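2018年10月4日

上个月收的那只空盒气压计已经拆完、清完、装回去了，目前挂在走廊里做比对。这篇把过程记下来，主要给自己以后查，顺便回复几位来信问“老气压计指针不动还值不值得买”的读者。

## 来历

东西是从 Nidton 的 Brodie Hollis 那里买的。他的店以家具为主，仪器类只是清屋时顺带收进来，所以标签写得很简单：“气压计，黄铜，不走。”价格按装饰品算，没有按仪器算。

表盘印有 Bachmann 字样，编号 227 打在机芯底板上，外壳背面没有编号。刻度单位是毫米汞柱，文字为德文，从左到右依次是暴风、大雨、雨、多变、晴、持续晴、极干。表盘为纸面裱在金属板上，直径 21 厘米，中间开孔，可以直接看到机芯的一部分。玻璃是平的，边缘有斜磨，没有换过的迹象。

关于 Bachmann 这个名字，我没有查到可靠的厂家资料。表盘上的名字不一定是制造者，这一点在气压计上尤其常见：眼镜店、钟表店、五金行都会向工厂订机芯，再印上自己的店名。德文文字说明它面向德语区的买家，不能说明机芯是在哪里做的。我在记录卡上写的是“表盘署名 Bachmann”，制造者一栏留空。

## 买之前该看什么

“不走”可以指很多种情况，修复难度差别很大。在店里不能拆，但有几项检查不用工具就能做。

先看指针停在哪里。空盒失去真空以后会被弹簧撑开到极限，指针通常会越过刻度的一端，停在没有刻度的位置，或者抵在限位上。如果指针停在刻度中段某处，空盒很可能还是好的，问题出在传动部分，例如链条脱落、游丝缠绕、轴孔被油泥粘住。这只停在“雨”和“多变”之间，属于后一种，我就是凭这一条决定买的。

再轻敲玻璃。正常的机芯会有一点点跳动，方向代表气压最近的变化趋势。完全没有反应，说明有卡滞或者断开。敲的时候用指腹，力量和敲门差远了，这类玻璃有的只靠一圈弹簧丝压着。

然后把整只表缓慢倾斜。指针如果随着倾斜自由摆动，像没有接任何东西一样，多半是链条断了或者从鼓轮上滑脱。指针纹丝不动，则偏向卡死。Hollis 店里这只在倾斜时会慢慢移动一小段，回正以后又慢慢退回来，带着明显的阻滞感。

最后看背面的调节孔。孔里的螺丝槽口如果已经拧花，说明前任主人一直想靠调节螺丝把它“调好”。空盒失效的机芯是调不好的，反复拧只会把弹簧拉到不该去的位置。这只的槽口很干净，有一层均匀的氧化，应该很多年没有人碰过。

有人习惯把气压计放进密封袋里压一压来测试。我不反对，前提是机芯没有卡滞。对一只已经卡住的机芯做这个测试，链条要承受本来不该承受的力。

## 拆解

先取指示针。玻璃中央那根手动的铜针只是用来记录上次读数的，与机芯没有连接，旋下背后的滚花螺母就能取出。主针压在轴上，用起针器平稳向上拔，下面垫一张薄纸保护表盘。不要用两把螺丝刀对撬，纸面表盘一旦压出印子就没有办法恢复。

取针之前我先在表盘边上贴了一小条低粘纸胶带，标出指针当时的位置，并记下当天的参考气压。装回去以后要靠调节螺丝重新对准，这个标记只作为参考，免得装配时偏得太远，调节螺丝的行程不够用。

机芯从背面固定，共 2 颗螺丝，其中一颗的垫圈是后配的，厚度和另一颗不同。取出机芯以前要先确认调节螺丝没有从壳体上伸出来卡住。这一步我耽误了一些时间，原因是机芯底板和木壳之间垫了一层毛毡，年久粘在漆面上，需要用薄刮片一点点分开。毛毡已经发脆，但还完整，清理以后仍旧装回去。

机芯结构是标准的单空盒加 C 形弹簧。空盒中央的小柱挂在弹簧上，弹簧末端伸出主杠杆，经过一根横轴，再通过链条带动指针轴，游丝负责收紧链条的余量。主杠杆上有双金属补偿片，一层黄铜一层钢，钢的一面有少量锈点，没有起层。

## 故障

两处。

第一处在横轴的轴尖。有人给它上过油，而且上得很多。气压计的轴尖传递的力很小，动作又慢，油会吸灰，干了以后形成胶状的膜，阻力足以让整个传动停下来。放大镜下能看到油膜一直爬到支架的螺丝孔里，颜色是深琥珀色。

第二处在游丝。最外面一圈与相邻的一圈搭在了一起，接触点也有油。搭圈以后有效长度变短，张力变大，指针会偏向低压一侧，这也解释了它为什么长期停在“雨”附近。买的时候我以为只有第一处。

空盒没有问题。表面的波纹清晰，焊缝没有发白或者开裂。我没有拆空盒和弹簧的连接：没有专用夹具时强行把弹簧从小柱上脱开，空盒会在一瞬间塌下去，之后即使还能保持真空，线性也不好说了。网上有些教程把“拆开空盒清洗”列为常规步骤，我认为这一步应该删掉。

## 清洗

传动部分单独取下，用溶剂浸泡，软毛刷刷洗，再换一次干净溶剂漂洗。链条也放进去一起泡，但不刷，泡完平放在无绒纸上自然晾干。链条极细，节与节之间的锈如果已经让它打不过弯，就只能更换，这一条的状况还可以，每一节都活动。

游丝要先漂洗，再处理搭圈。顺序反过来的话，油膜会让两圈一直粘着，看上去像变形，其实没有变形。漂洗之后它自己就分开了，只有最外圈的固定点附近略微抬高，我用两把镊子修平，然后从侧面检查是否与夹板平行。

轴孔用削尖的软木签清理，转几下换一根，直到签子上没有颜色。轴尖用抛光木条轻轻带过，不用任何研磨膏。

装回以后不加油。这里再重复一遍：轴尖不加油，链条不加油，游丝更不加油。弹簧的钢件上可以用软布擦一层极薄的微晶蜡防锈，擦完要看不出有蜡。

外壳的处理比较保守。木壳用的是深色虫胶漆，表面有一层烟熏和旧蜡混在一起的污垢。我手头有 Emell 的清洁蜡，先在背面不显眼的地方试过，漆面没有发白，棉布上带下来的只有污垢，再用到正面。雕花凹处的积垢留了一部分，全部掏干净会显得很假，以后转手时懂行的人也会扣分。

铜圈原来有一层透明漆，已经局部脱落，脱落处发暗，形成地图一样的边界。可选的做法有两种：全部去漆重新抛光，或者保持原状。我选了保持原状，只用中性肥皂水擦过，马上擦干。抛光过的铜圈配旧木壳，两边的年龄对不上。

纸面表盘没有碰。上面有几处霉斑，靠近下沿，不影响读数。用橡皮擦或者漂白水处理纸面表盘的后果，看看拍卖目录里那些“表盘字迹偏淡”的描述就知道了。

## 关于记录卡和来源

这部分有读者问过，写细一点。

每件仪器我建两份记录，一份纸质，一份电子。纸质卡放在信封里跟着物品走，电子的存在本地，另外在 Wandico 上登记一个公开条目，便于别人核对编号。Wandico 的好处是可以按机芯编号检索，坏处是字段设计偏向钟表，没有“刻度单位”这一栏，只能写在备注里。

卡片上我固定写这些内容：

- 表盘署名，照原样抄，包括标点和大小写
- 机芯编号及其打印位置
- 刻度单位和文字语种
- 购入地点、卖方、卖方的原始描述
- 已知的前任拥有者，注明是书面证据还是口述
- 每次拆解的内容、更换的零件、所用材料
- 未解决的疑问

卖方的原始描述要逐字抄。卖方说的“祖传”“航海用”之类的词，抄的时候加引号，不要让它混进自己的结论里。过几年再看，很容易忘记哪句话是谁说的。

这只的前任拥有者，Hollis 给了我一个名字，Roswitha Sutter。我写信问过，她回信说气压计挂在她父母家的楼梯口，搬家以后一直放在柜子里，指针从她记事起就不大动。上油的事她没有印象，不过家里有一罐缝纫机油，门铰链、锁、钟都用它。我把这段记为“口述（书信）”，没有把缝纫机油写成故障原因，只附在疑问一栏里。油膜的成分我没有条件分析。

她还提到木壳背后原来贴着一张纸。现在只剩下胶痕，呈长方形，边缘整齐，应该是被水润湿以后揭掉的。纸上写的什么她不记得。胶痕我保留着，没有清理，哪天在别的同类壳体上见到完整的标签，尺寸可以对一对。

## 校准与比对

安装以后先静置，让机芯和室温达到平衡，再动调节螺丝。参考值取本地气象站的海平面气压，换算成毫米汞柱。这里容易出错的地方有两个：一是站点发布的可能是本站气压，也可能是修正到海平面的气压，两者不能混用；二是家用气压计通常就按海平面值来调，这样表盘上的文字才与当年的设计一致。

调节时螺丝每次只转很小的角度，转完轻敲玻璃，等指针停稳再读。选气压平稳的时段来调。锋面过境的时候参考值本身在变，怎么调都追不上。

调准一点并不等于整个量程都准。单点校准只能修正零位，放大倍率由主杠杆上的偏心螺丝决定，要在高压和低压两种天气下分别比对才能判断。我目前的记录覆盖了一次降压过程和随后的回升，降压时读数偏高，回升时偏低，方向符合滞后的特征，幅度最大的一次折合 5 毫米汞柱。这个数字对于刚清洗完的机芯来说偏大，我倾向于认为弹簧还在适应，暂时不动偏心螺丝。

比对期间的几点做法：

1. 每天早晚固定时间读数，先读后敲，敲完再读，两个值都记。差值逐渐变小说明传动在改善，差值不变则要怀疑轴尖间隙。
2. 位置不要靠近外墙和暖气。双金属片能补偿一部分温度影响，补偿不了一侧冷一侧热的情况。
3. 不要中途换挂点。机芯有重量分布，挂歪了读数会变，换了挂点前后的数据就接不上了。
4. 参考站固定用同一个，哪怕另一个离得更近。

如果到冬天滞后仍然没有收窄，我会再开一次，重点检查横轴的端隙。现在端隙是凭手感定的，能感觉到一点轴向窜动，在可以接受的范围内，但可能还是紧了一些。

## 值不值得买

回到来信里的问题。指针停在刻度中段、玻璃和表盘完整、调节螺丝没有拧花，这样的“不走”的气压计可以考虑，修复只花时间。指针抵在限位上的，按装饰品估价，不要指望换空盒。同规格的旧空盒很难找，拆另一只完好的机芯来配，从收藏的角度说是亏的。

表盘重印过的我一般不买，除非想要的是它的壳。判断方法是看刻度线与中心孔是否同心，再看文字边缘在放大镜下有没有网点。老表盘多是石印或者雕版，线条边缘是连续的。

7月里我还放弃过一只船用款，原因就是表盘网点很明显，卖方却按原装报价。那只的机芯倒是很好。 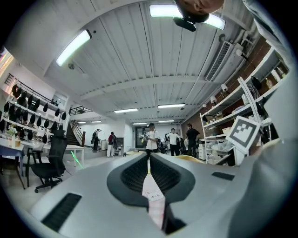

## 待办

- 横轴端隙，冬季复查
- 两颗机芯固定螺丝的垫圈统一厚度，旧件留在信封里
- 给 Roswitha Sutter 回信，附一份记录卡复印件
- Wandico 条目的备注补上刻度单位和背面胶痕的尺寸
- 请 Hollis 留意同署名的表盘，壳体状况不限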